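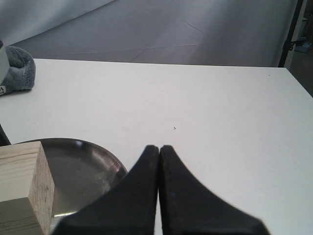
Kesadon open day at Pisurdale, went so you don't have to

Forum: Shop Floor > Robots and Automation > Shows, Visits, Open Days

ferrule_nine
Posted Friday, August 9, 2019

Some of you asked for a report, and the rest of you will get one anyway. Kesadon opened up their Pisurdale building to the public this week and I took the afternoon off for it. Parking was fine. Coffee was free and priced accordingly.

The hall has the usual stuff near the door. There's a palletizer stacking empty boxes, then unstacking them, like a very expensive toddler. A vision sorter was down for most of my visit with a sign saying BACK SOON. I've worked with vision sorters and I admired the optimism.

The part worth the drive was in the back, where they've got the household handling bench. It's one arm with a two-finger gripper, and the job is kitchen and laundry type work: pick up a dish, pick up a towel, wipe the one with the other, put them both down somewhere sensible. There's a monitor next to the bench showing what the wrist camera sees, so you spend the whole demo looking past two huge black fingers like you're the robot. I liked that more than I expected to. You start leaning to see around them.

I watched for long enough that a kid asked me if I worked there. In that time the arm went for the towel many times and came away with it a respectable number of those. The best one, it got hold of the towel, lifted, carried it over to the dish, made two passes, and set it down. People clapped. A man behind me said his dishwasher does that with the door shut.

They let us take stills off the monitor if we asked, so I asked.

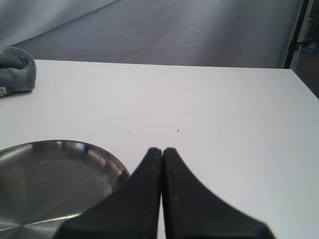 View from the wrist camera, fingers together. Dish on the left, gray fuzzy stuff in the back corner with its tag still on.

More later if anybody wants it. I have to go find out why our own line stopped while I was off watching a robot do dishes.

mudflap_deluxe
So the state of the art in household robotics is one dish and one rag. I have a teenager who can manage that, and the success rate is about as good as you'd think.

ferrule_nine
Does the teenager have a monitor so you can see what he sees?

mudflap_deluxe
I know what he sees. It's his phone.

castle_nut
I was there too, the morning session. I think you're being kind. The demo I saw spent most of its time with the arm hanging over the table, thinking. The guide called this "planning." When I do it at work it's called something else.

And what was with the wooden block? There was a chunk of pale wood by the dish when I came in. I asked and got told it was for "another task." Never saw the other task.

ferrule_nine
Afternoon people didn't see the other task either. Maybe it runs at night, for the palletizer.

tallow_and_twine
Okay, I'm going to stick up for the rag. I do this for a living (not at Kesadon, before anyone starts) and cloth is the worst thing you can hand a gripper. A box is the same box every time you look at it. A towel is a new object every time it lands. You can't keep a model of it on the shelf, you have to look at what it's doing right now and pick a spot that'll still be a spot once you lift.

And then they put it next to brushed steel! Shiny round metal with the room reflected in it. Depth cameras hate that. You get holes in your data right where you want to grab. If somebody told me to pick two cheap things to make an arm look stupid, I'd pick those two.

mudflap_deluxe
So they chose the two things that make it look stupid and then invited the public. Bold.

tallow_and_twine
Yes! That's why I'd have gone. Everybody's booth has an arm moving a plastic cube to a different place. I've seen that cube. I don't need to see the cube again.

castle_nut
Fair on the cloth. But a plain white table, a gray sheet hung up behind it, even light everywhere? My kitchen does not have a backdrop. I'd believe in it more if there was a cereal box in the way and a cat.

tallow_and_twine
You start with the plain table so when it fails you know what it failed at. The cat is a later milestone.

castle_nut
I'd like to see the funding application for the cat.

runela_refugee
Long time reader, I was at Runela until May, when they closed our cell. We had a bench a lot like this. Half the trouble was how the towel got left. Somebody would run a nice demo, drop it in a pile, and go to lunch, and whoever came in next inherited the pile. We argued for weeks over whether to reset it flat before each run. If you flatten it you're cheating a little. If you don't, you can't compare Tuesday's numbers with anything.

Did they reset it at Pisurdale or leave it how it fell?

ferrule_nine
Left it, as far as I could tell from behind the rope. The guide moved the dish between runs, and one time he reached for the towel and another guide gave him a look and he put his hand back in his pocket. So I think there's a rule and I think he's broken it before. 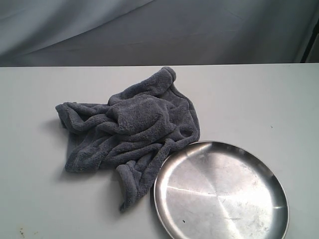

I'd say that's in their favor. When the towel was heaped up against the rim of the dish you could feel the whole crowd wondering whether it would grab the cloth and drag the dish along with it. On one run it did. The noise was terrific. Same guide said the system was "exploring contact," and a woman near me wrote that down, I assume to use at home.

runela_refugee
Exploring contact. We just said it dropped it. No wonder they closed us.

gasket_sniffer
What gripper is it? Looks like some soft pad on the fingers. We tried foam-faced fingers on a bagging line and they picked up lint until they were basically pets.

ferrule_nine
Didn't get a make. Matte black, rounded at the tips, kind of a rubbery look on the screen, but I was never close enough to poke one and there was a sign about poking. I did ask about wear. The answer was that they change the pads every 600 picks, lint or no lint. No idea if that's the pads giving out or somebody's spreadsheet.

gasket_sniffer
600 is nothing. We'd go through that before first break.

tallow_and_twine
It's a research bench, they aren't paying for uptime. I'd take 600 and a clean comparison.

gasket_sniffer
I'd take a suction cup and a smaller towel.

tallow_and_twine
A suction cup on terry cloth. Please film it.

castle_nut
They had a poster by the exit with 219 on it in giant numbers. I stood in front of it and still couldn't tell you 219 of what. Hours? Towels? Anyone?

ferrule_nine
Saw it. I took it for successful wipes. The friend I rode with took it for the room number.

cassim_line3
It's recorded sessions. I was over there in the spring with the Cassim group and they had the same poster with a smaller number. One session is one go at the task, good or bad, and they keep the bad ones too. They're fairly proud of the bad ones.

castle_nut
Thank you. It would have cost them one word on the poster.

mudflap_deluxe
A number that counts the failures and doesn't tell you it does. They've got a future in sales over there.

cassim_line3
To be fair to them, if you ask they'll show you. We sat through 9 failures in a row on a screen with somebody explaining each one, and I learned more from that than from the good runs. One was a crease it took for an edge. One it closed on air next to the cloth and lifted the air very carefully and carried it all the way to the dish.

ferrule_nine
I saw that one live! It wiped the dish with nothing. Two full passes. The dish looked about the same as after the real ones, which I didn't bring up.

runela_refugee
We had a name for that at our place but the forum filter won't take it.

mudflap_deluxe
All right, when's the next one. I want to be clear that I'm going for the coffee.

ferrule_nine
The guy at the door said they'd like to do another before winter but it depends on the building. Doors at 9 if they keep the same hours. I'd get there early and go straight to the back. The sorter will be back soon.

castle_nut
I'll bring a cereal box.

tallow_and_twine
If you get them to put it on the table I'll drive up from Cassim myself and stand behind the rope with you. Something tall and glossy, please, with the bag still inside.

gasket_sniffer
Still want to know about the lint. If anybody goes, ask about the lint.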